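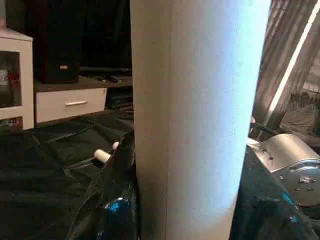
How to Store Posters and Prints Without Ruining Them

Most advice on storing paper is written by people who sell boxes. I have bought a few of those boxes over the years, and I still have some of the posters I put in them, so take what follows as the opinion of someone who has paid for both.

Start by deciding flat or rolled

Flat is better. Every guide says so and I have no quarrel with it. The trouble is that flat storage for a full-size poster means a drawer or folder as big as the poster, and the people telling you to go buy a flat file don't seem to live in apartments. If a print is worth real money, or the paper is brittle, find the space. For the rest, rolling is fine if you do it with some care.

What you need

A wide tube
A few sheets of acid-free tissue
A clean table, bigger than the print
Cotton tape or a strip of paper for a loose band
A pencil

Skip the white gloves. They make your fingers clumsy and they catch on torn edges. Wash your hands, dry them properly, and take off your rings.

Choosing the tube

Get one at least 4 inches across. The skinny mailers that posters ship in are meant for a week in a truck, and a print left in one for years will fight you every time you try to look at it. Wider is kinder.

The word "archival" on a label doesn't tell you much. I asked one seller, Wakham, what it meant on their tubes and got back a paragraph about passion for paper. Look for "acid-free" and "lignin-free" at the very least, and if you can't find either, wrap the print in enough tissue that it never touches the cardboard. Flolener sells a tube with a special lining for a good deal more than the plain one. I've used both. I can't see a difference after 30 months, though I admit that isn't long in the life of a poster.

Rolling

1. Clear the table and wipe it down. Let it dry.

2. Lay out a sheet of tissue longer than the print.

3. Put the print on the tissue, face down if you plan to roll it around the outside of a core, face up if it will go inside a tube. Guides disagree on this one. My reasoning is that you want the image on the inside of the curl, where it won't rub.

4. Start at a short edge and roll slowly, keeping the ends even. If it starts to wander, unroll and begin again. Don't twist it straight.

5. Band it loosely. No rubber bands, ever -- they dent the paper and then they rot onto it.

6. Slide it in. If you have to push, the roll is too fat or the tube is too narrow.

Write the title on the outside in pencil, before you forget which one it is.

Where to keep it

Somewhere you would be comfortable sitting. Attics cook and basements sweat. Coralie Ellery, who framed prints for years, told me to lay tubes on their sides so the bottom edge doesn't carry the weight, and I do that when there's shelf room. Standing up in a closet for a month or two has never hurt anything of mine.

I'm doubtful about sealing tubes in plastic. It keeps a leak out, sure, but it keeps damp in just as well. Same goes for those little drying packets, which stop working at some point and don't announce it.

Check everything once a year. I do mine in April. Unroll one or two, look for spots or a musty smell, and change the tissue if it has yellowed.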